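# Elogio da mesa que fica no mesmo lugar

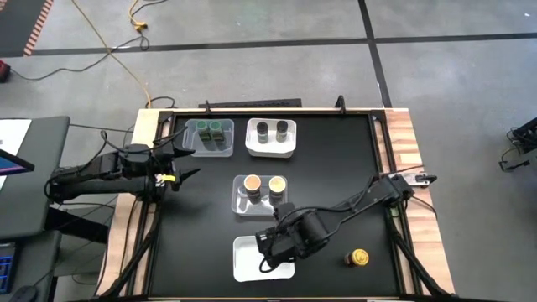
*Mesa de trabalho com tampo preto e bordas de madeira, sobre chão de concreto.*

Moro em Portugal há muitos anos, mas o português não é a minha língua, e peço desde já paciência ao leitor se alguma frase sair mais dura do que devia. Quero defender uma opinião que, nos escritórios onde trabalhei, passou de evidente a antiquada em pouco tempo: uma pessoa que trabalha deve ter uma mesa, sempre a mesma, e ninguém deve ter o direito de lha tirar todas as noites.

Escrevo isto porque a empresa onde trabalho como tradutora técnica, a Avmont, anunciou em novembro que íamos deixar de ter lugares marcados. O comunicado falava em flexibilidade e em encontros espontâneos entre equipas. Cada funcionário recebia um cacifo cinzento e uma aplicação no telemóvel para reservar um lugar. Quem chegasse cedo escolhia a janela. Quem tivesse filhos para deixar na escola ficava ao lado da impressora.

Não vou fingir que não percebo as contas. Somos 192 pessoas no edifício e, em muitos dias, uma parte grande das cadeiras fica vazia. O metro quadrado é caro. Um diretor financeiro que olha para uma sala meio deserta vê dinheiro a evaporar-se, e eu no lugar dele talvez visse o mesmo. A minha objeção é outra. Penso que a conta foi feita com uma ideia muito pobre do que é uma mesa.

O meu avô era encadernador em Gotemburgo. A bancada dele tinha um lado gasto, à direita, onde apoiava o antebraço quando cosia os cadernos. As facas estavam à esquerda, por ordem de tamanho, e a cola ao fundo, longe do cotovelo. Quando eu era pequena e mudava uma faca de sítio, ele não se zangava, mas parava. Ficava com a mão no ar por um momento, à procura. Só muito mais tarde compreendi o que via nesse gesto: uma parte do ofício dele não estava na cabeça nem nos dedos, estava na disposição das coisas sobre a madeira.

Um tradutor tem menos ferramentas do que um encadernador e, por isso, parece que pode trabalhar em qualquer lado. Tem um computador, dois dicionários que já quase não abre, um caderno. Mas eu sei em que monte está o glossário das bombas hidráulicas, e sei que o papel amarelo colado no canto do ecrã me lembra de não traduzir "valve" sempre da mesma maneira. Sei também que, se deixo uma frase difícil a meio e vou para casa, no dia seguinte ela espera por mim no mesmo lugar onde a deixei, com o lápis em cima. Isto tem um valor que não aparece em nenhuma folha de cálculo. Retomar um trabalho custa sempre alguma coisa, e a mesa arrumada pela própria pessoa, ou desarrumada por ela, paga uma parte desse custo.

O meu colega Kamol Srisuk discorda de mim, e discorda bem. Ele gosta de chegar e encontrar a superfície limpa. Diz que a mesa antiga o acusava: as pastas atrasadas, a caneca, o convite para um jantar que já tinha passado. Para ele, a mesa partilhada é um pequeno perdão diário. Confesso que este argumento me fez pensar mais do que o comunicado inteiro. Há pessoas para quem as coisas acumuladas são peso, e seria injusto obrigá-las a viver com elas só porque eu encontro ali conforto.

Mas repare-se que o Kamol podia ter limpado a mesa dele. Na política antiga cabíamos os dois, ele com a superfície vazia e eu com os meus montes. Na nova cabe só ele. Chamar a isto flexibilidade parece-me um uso descuidado da palavra, e as palavras são o meu trabalho.

Há ainda a questão do tempo. Montar o lugar de manhã leva pouco: ir ao cacifo, ligar os cabos, subir a cadeira, descer o ecrã que o colega alto deixou lá em cima. Ao fim do dia, tudo ao contrário. São gestos pequenos e ninguém adoece por causa deles. Mas são gestos que não servem para nada, repetidos por toda a gente, todos os dias, e quem os inventou tem normalmente um gabinete com porta. Não digo isto com maldade -- digo-o porque é assim também na Avmont, onde a direção manteve as suas salas por razões de confidencialidade.

A defesa mais séria da mesa partilhada é a dos encontros. Diz-se que, mudando de lugar, conhecemos pessoas de outros departamentos e nascem ideias. Tentei observar isto com boa vontade. No primeiro mês sentei-me ao lado de gente da contabilidade, da logística e do apoio ao cliente. Fomos todos muito educados. Púnhamos os auscultadores com um sorriso, como quem pede desculpa. Para que uma conversa comece é preciso um pretexto, e os pretextos estavam quase todos em cima das mesas antigas: a fotografia de um cão, um cato moribundo, um calendário de uma terra que o outro também conhecia. Foi por causa de um postal de Acra que falei pela primeira vez com a Mansa Ackah, hoje uma das minhas melhores amigas. O postal está agora dentro de um cacifo, às escuras.

Antes da Avmont trabalhei três anos na Potgieter, uma firma pequena que fazia catálogos para a indústria de móveis. Ali ninguém tinha pensado em política de lugares. A minha chefe, Priya Blackwood, deu-me no primeiro dia uma mesa velha, com uma gaveta que não fechava, e disse: "Esta é a tua, faz-lhe o que quiseres." Lembro-me de ter sentido, com esta frase, que era esperada. Eu tinha chegado ao país havia pouco, falava mal, tinha medo do telefone. Uma mesa com uma gaveta avariada foi a primeira coisa em Portugal que alguém me disse ser minha. Talvez por isso o assunto me toque mais do que devia, e o leitor tem o direito de descontar esta parte.

Aceito que há trabalhos em que a mesa comum é natural. Numa biblioteca ninguém quer lugar marcado, e faz parte do prazer escolher. Numa cozinha de restaurante a bancada é de quem está de turno, mas aí, note-se, as coisas voltam sempre ao mesmo sítio, e qualquer cozinheiro encontra o sal de olhos fechados. O que se partilha é uma ordem, e ela dura de um dia para o outro. No escritório sem lugares não há ordem nenhuma para partilhar. Há uma superfície vazia e, à noite, outra vez a mesma superfície vazia.

Também aceito que quem trabalha quase sempre em casa não pode exigir uma secretária de janeiro a dezembro. Se venho ao escritório um dia por semana, é justo que outra pessoa use o lugar nos outros dias. Para estes casos bastaria dividir uma mesa entre duas pessoas que se conhecem, cada uma com a sua gaveta. O Pantelis Tsakiris, da equipa de grego, propôs precisamente isto numa reunião. Responderam-lhe que o sistema de reservas já estava comprado. Foi a resposta mais sincera que ouvi em todo o processo.

O que me preocupa, no fundo, é a imagem do trabalhador que esta moda supõe. Uma pessoa que chega sem nada, liga-se, produz, desliga-se e sai sem deixar rasto. De manhã ninguém pode adivinhar quem ali esteve. Entendo que isso facilite a limpeza e as mudanças de organograma. Facilita também, e isto já não é dito nos comunicados, as despedidas. Quando o contrato de uma colega não foi renovado na primavera, não houve caixa de cartão nem mesa vazia durante semanas. Demorei vários dias a perceber que ela já não vinha. Antes teríamos visto o buraco, e alguém teria perguntado.

Não peço luxo. Uma mesa decente custa menos do que muitas cadeiras que compramos para os clientes verem. Na loja da Paswood, perto de minha casa, há tampos simples por 200 euros, e um tampo desses dura mais do que três reorganizações. Peço apenas que, antes de se contar as cadeiras vazias, se pergunte a quem lá se senta o que perde quando a cadeira deixa de ser a sua. Na Avmont o inquérito veio depois da mudança, e as perguntas eram sobre a aplicação.

Entretanto encontrei uma solução um pouco infantil. Chego às sete e meia e reservo sempre a mesma mesa, a segunda a contar da janela. Os colegas já sabem e, com uma delicadeza que me comove, deixam-na livre mesmo quando me atraso. O Kamol senta-se ao lado, numa mesa perfeitamente limpa, e reserva-a também todos os dias. Perguntei-lhe porquê. Disse que tem boa luz.

*Torunn Wallin*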